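4.2 Collecting the demonstrations

Most reports on learned disassembly give one sentence to the way the examples were gathered and several pages to the model. We think the balance should be closer to the other way around. The policy described in Section 5 can only be as good as the recordings behind it, and our recordings have problems that a success rate does not show.

We recorded 500 demonstrations of desktop computer teardown over 14 sessions. Each one starts with the case already open and lying on its side, and ends when the operator either places the target part in the tray or gives up. Operators moved the arm by hand-held controller and watched the work directly, without a screen. Three of the authors and one paid technician, Olumide Ekpo, shared the operating. Ekpo had taken computers apart for a living before joining the project, and the rest of us had not. His recordings are shorter and contain fewer pauses, and a model trained only on them did worse on our test cases than one trained on everybody's. We do not have a good explanation for this. The usual claim that expert data is better data was made to us several times by colleagues, and we could not confirm it.

The parts were chosen to cover different kinds of handling: memory modules, expansion cards, hard drives and cable connectors. The arm worked over one case at a time on a metal table (Figure 3), and the case was not clamped. Clamping made the task easier in early trials, but we dropped it in February after Duyên Đặng pointed out that no recycling line we had visited clamps anything. The price of this decision is that the case sometimes slides when a part sticks, and the operator then corrects for it by eye. Those corrections are in the data. Whether the model learns to correct or only learns to hesitate is taken up in Section 6.
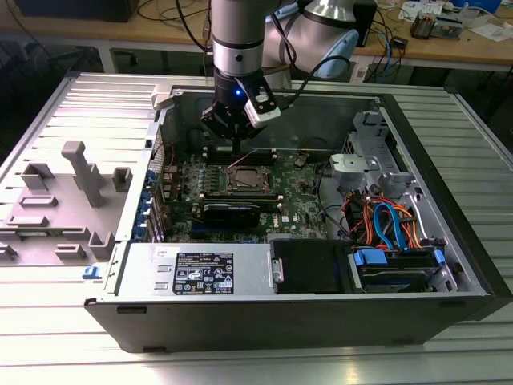

Figure 3. The arm and two-finger gripper over an open desktop tower. The side panel has been removed and lies on the table to the left of the case.

Of the 500 recordings, we threw out 228. This is a large share, and a reader should be suspicious of it, as we were. The rules for rejection were written by Xuân Ninh before the first session, but two of them were changed later, once it became clear that the original wording would have removed nearly all the cable work. A recording is now rejected if the operator touches the case by hand, if the part is dropped outside the tray, or if the log has a gap. The second rule is the one we like least. A dropped part is a common outcome on a real line, and by deleting every such case we show the model a world in which parts are not dropped.

Labels were added afterward in Bondex, the annotation tool used in our lab. Thảo Thái and Lộc Lục each marked the start and end of every grasp in a shared set of 100 recordings. They agreed well on drives and cards. On cables they often disagreed about when a grasp had begun, since a finger may push a wire aside several times before closing on it. We kept both sets of labels and did not average them. An average would have looked cleaner and would have described a moment that neither annotator picked.

One further limit should be stated plainly. All sessions took place in one room, with one arm and one gripper - a narrow base for any claim about teardown in general. The results that follow should be read as results about this setup.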